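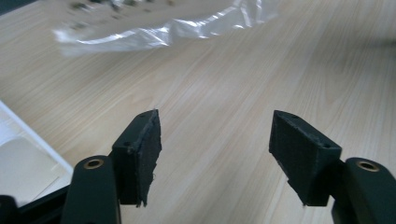 3.2 Dubbing and the recovery of room tone

Dubbing is often treated as a problem of lips and timing, but the most exciting part of our material lies in the air between the lines. The feature we worked with, Zulby, was shot on location in Terkisthorpe and re-voiced in July, when the actors came back to record every scene with dialogue. Its sound editor, Ama Aidoo, kept full notes on each replaced line, and they are a wonderful source.

The notes cover 564 lines. Of these, 36 were marked "too clean", meaning that the new voice sat on top of the picture with no sense of the room. Aidoo's answer was to lay a short loop of room tone, taken from the location tapes, under each one. She tried 5 loop lengths and settled on 2 seconds for most interiors, with a slow fade at both ends.

Fig. 4. Order of work for a replaced line: location tape, studio take, room tone, final mix.

What delighted us was how much the choice of tone changed the acting. In the kitchen quarrel, the same studio take sounds tired over the night tone and angry over the day tone, though the voice itself is untouched. Asamoah (Section 2) found a similar effect in radio plays, and we think film gives it even more room to work, as the face on screen pulls the ear one way or the other.

We also compared the Guvex mix, made for cinemas, with the Gyamfi mix for television. The second drops almost all the tone below the dialogue, and the quarrel loses much of its heat. Section 3.3 takes up the music cues in the same two mixes.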